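Zudden open house: nice coffee, thin answers

I drove out to Gurside for the open house at Zudden, the new housing block that has been promising "shared living without the sharing problems" on every bus shelter in town. I went in doubting it and came out doubting it in more detail.

The tour started in the lobby with Andri Bachmann, who handles rentals for Pilmont, the owners. There are 88 units. A studio rents for 900 a month, and that covers heat, internet, and use of the common rooms. It doesn't cover parking, storage, or what the price sheet calls a "community fee." I asked what the community fee pays for. He said community.

The studios are fine. The windows are big and the closets are small, and if you stand in the kitchen you can hear the elevator. Unit 532 was the only one we were allowed to walk around in, and it had been furnished with a bed I'm fairly sure is shorter than normal. Segundo Carhuamaca, who was on the tour with me and is a good deal taller than I am, asked if he could lie down on it. He was told no. 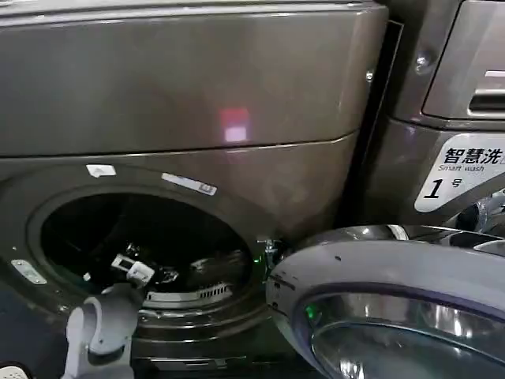

Laundry is where I stopped nodding along. You book it through an app called Zhuravel, in two-hour slots, and if you miss one you still pay. What happens to a tenant whose phone is dead? "They'd charge it," said Bachmann. I have lived in three buildings with a sign-up sheet and a pencil on a string, and the pencil never sent me a bill.

The roof terrace was closed for wind. There wasn't much wind.

Uliana Bilyk, an architect on the project, gave a short talk at the end and was the best part of the day. She admitted the hallways came out narrower than she wanted — a budget call — and that the bike room will be full by April. I'd have liked an hour with her and no slides.

Leases run 8 months minimum. Bring your own questions, and ask to see a unit that hasn't been furnished. I asked twice and was given a tote bag.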